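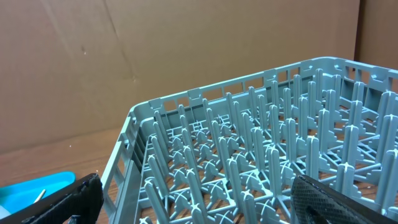 The Case for the Dry Stage

Most advice on washing up begins at the sink. It covers water temperature, detergent dose, the order of glasses before plates and plates before pans. I have no quarrel with the order. My objection is that by the time anyone applies it, the decision that matters most has been taken badly or left out. What goes into the drain, what goes into the bin and what goes into the compost is settled at the table, before any water is involved, and the table is where the work should be done.

I will call this the dry stage. It consists of removing loose food from every dish, separating it from paper and packaging, and putting the dishes together on one carrier. It needs two containers and a tray. In most households it gets a few seconds of scraping over an open trash can, with a stack of plates balanced in the other hand.

Rice is the useful test. A grain of cooked rice is small enough to pass a coarse strainer and soft enough to be pushed through a finer one. Uncooked rice is harder, and it takes up water wherever it settles. Neither belongs in a trap. When I rented a second-floor apartment in Woltau the kitchen drain was cleared 2 times in a single winter, and on both occasions what came out was mostly starch. The building had a garbage disposal. It made the particles smaller and sent them further down the pipe.

A shallow tray with a rim deals with rice better than a bag or a deep bin does. The contents spread out, and anything that should not be there can be seen and removed. Large items such as shells and whole vegetables can be lifted off by hand, and the grains remain in one layer until the tray is tipped.

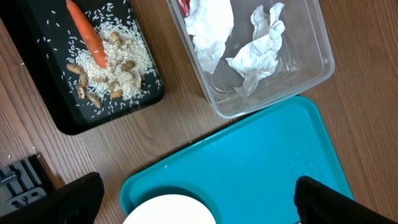 Uncooked rice, peanuts in the shell and a carrot on a black tray. Sort at this point, before rinsing.

Peanut shells deserve a separate remark. They are slow to break down, and in a small indoor compost container they will outlast nearly everything around them. Crushed, they are acceptable. Whole, they should go in the outdoor pile or the trash, depending on local rules. The collection guidelines in Dridgate permit them; those in Drivbridge, a short drive away, do not. I regard the Drivbridge rule as overcautious, but it is the rule, and a resident can follow it only if the shells are still separate when the decision is made.

Paper is the other half of the problem. Crumpled tissue dropped onto a plate picks up grease and grains, and the result fits no category cleanly. I favor a clear container for it. A clear wall lets the next person see what has already gone in, and people tend to copy what they see.
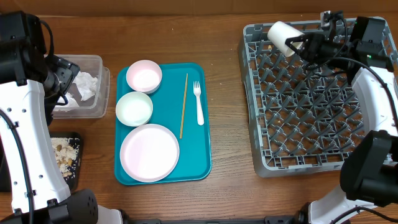
The carrier is the element most often skipped. Bowls and plates that travel to the sink singly require repeated trips and leave the utensils for last, by which time they are under something. A tray with a raised rim holds the whole place setting and retains whatever falls from it. I keep the larger plate on one side, the bowls on the other and the utensils laid flat. Nesting the bowls saves space, but it also puts the outside of one into the residue of another and adds a surface to wash.

Last year I kept a record of this, over 40 dinners at home, half with a dry stage and half without. The log ran to 1,613 words and I do not offer it as science. It showed that the dry stage lengthened the clearing of the table and shortened the washing by slightly more. The larger difference was in the sink strainer, which on dry-stage evenings held almost nothing.

The rack benefits too. A rack with closely spaced pegs is difficult to clean, and crumbs that arrive on a poorly rinsed bowl lodge at the base of the pegs and stay there. My own rack, a Vitale, has a grid floor that should let debris fall through. In practice it catches a fair amount at the junctions - the openings are large, but the supports between them are not smooth. Less food in the wash water means less food in the rack.

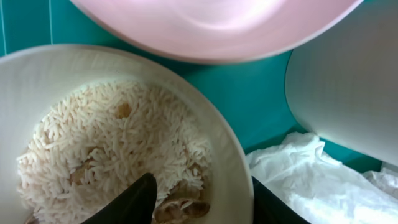
One reader of an earlier version of this piece objected that the whole procedure treats leftovers as waste by default, and that a bowl of rice should be looked at for tomorrow's lunch before anyone looks at it for the compost. The point is fair and I have changed my practice accordingly. Food nobody has touched is now set aside first, covered and refrigerated, and only the remainder enters the dry stage. Plate scrapings I still discard.

I do not accept the further objection, which several people have raised, that a modern dishwasher makes all of this unnecessary. A dishwasher filter is a smaller strainer in a less convenient place. It has to be emptied by someone, and in the households I know it is emptied when the machine begins to smell.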